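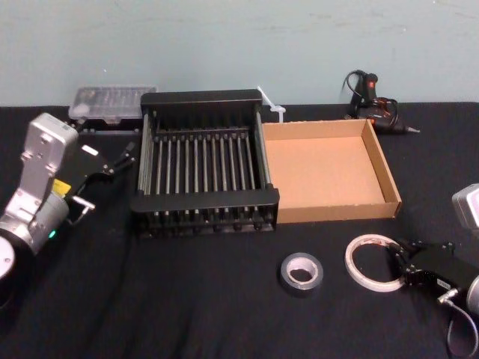 Vol. 2, No. 5

3. Gathering the Examples

3.1 The table and what we put on it

We would like to spend a little longer on the collection of examples than papers of this kind usually do, partly out of fondness for the work and partly in the hope that a reader with two arms and a free table will be able to repeat it. All of the examples in the Trerness set were gathered at one station in the Vasseur laboratory. The station has two arms, one at either side of a table covered with black cloth, and a plain wall behind. We chose the cloth early on and grew rather attached to it, wrinkles and all (we did try ironing it in March, and the folds came back before lunch).

The objects are the sort of thing that gathers on a workbench anyway: rolls of tape, a dish rack, a cardboard tray with no lid, a plastic organizer box. Tape rolls turned out to be wonderful teachers. A roll lying flat offers the gripper an outer wall and an open center, and the person guiding the arms has to settle on a way of taking hold of it before the fingers ever get there. Gray duct tape and clear tape make a good pair in this respect, for the gray roll is easy to pick out against the cloth and the clear one, at least to our early models, was a good deal harder.

3.2 How an example is recorded

Each example begins with an instruction in plain words, such as "put the tape in the rack," read aloud by a second person so that the operator can keep both hands on the controls. The operator then guides the two arms through the task while the Grosano recorder stores the joint positions, the state of each gripper and the camera views together. We asked our operators to work at whatever pace felt comfortable to them, and to carry on after a fumble if the object could still be reached. A good many of the recoveries we now value most came to us in this way, and we are grateful for the patience behind them.
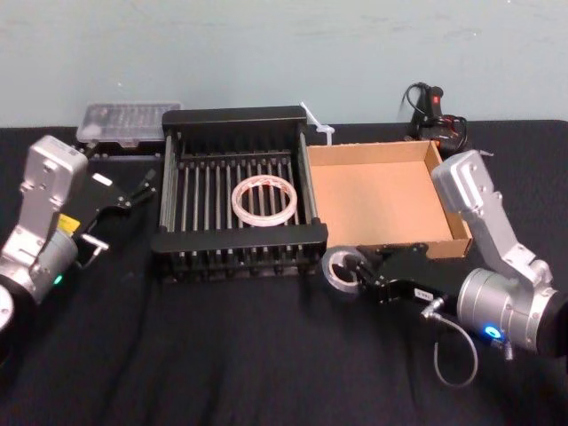
Figure 2. The right gripper holding a roll of clear tape near the front corner of the rack, with a second roll lying inside.

Between examples the operator moved a few objects by hand and left the others where they had ended up. We had at first used a printed layout sheet, and gave it up after comparing the early recordings, which looked so much alike that the model had learned the places of things and very little else. The rack and the open box were usually kept side by side, so that the same roll could be sent to either one by changing only the instruction.

3.3 What was kept

The finished set holds 2,915 examples, frozen on 2020-09-03. Every recording was watched from start to end by a person other than its operator, using the Brenex viewer, and was set aside if the instruction and the motion did not agree. Slow or clumsy recordings were kept. The training split and the held-out split were drawn by session, so that no arrangement of the table appears in both, and all results in Section 4 are reported on the held-out sessions alone.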